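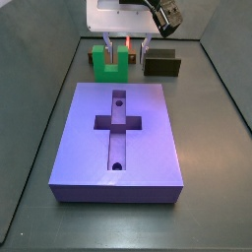
The Toom Public Library District will change its hours and lending rules beginning in February. The main points are set out in this thread. (1/8)

The Ternisthorpe branch will open at 10 a.m. and close at 7 p.m., Monday through Friday. Saturday hours stay the same. The branch remains closed on Sundays until the new furnace has been installed and inspected.

The Plondstead branch will stay open until 9 p.m. on Thursday evenings. The study rooms there may be reserved for up to 2 hours per visit. Reservations are made at the front desk or by phone, and a library card is required. (3/8)

Overdue fines on children's books have ended. Charges already on a child's account will be removed without any request from the family. Fees for lost or damaged items still apply — the replacement cost is printed on the notice mailed to the cardholder.

The loan period for new fiction is now 18 days. Holds are filled in the order received. An item not picked up within one week goes to the next reader on the list. (5/8)

Last year the district issued 1280 new cards, 402 of them to residents under the age of 12. Parents and guardians are reminded that a child may have a card at any age, provided an adult signs the form.

The Sakuton bookmobile has a new route. It will no longer stop at the fire station, where parking has been removed. The replacement stop is the north lot of the middle school, after classes let out. Large-print titles may be requested ahead of time from the driver or from any branch. (7/8)

Comments on the new schedule are welcome until the end of the month. They may be left in the box at either branch or mailed to the district office in Ternisthorpe. Written comments will be included in the packet for the next board meeting, which is open to the public. Replies to this thread are read during office hours but are not entered into the record. (8/8)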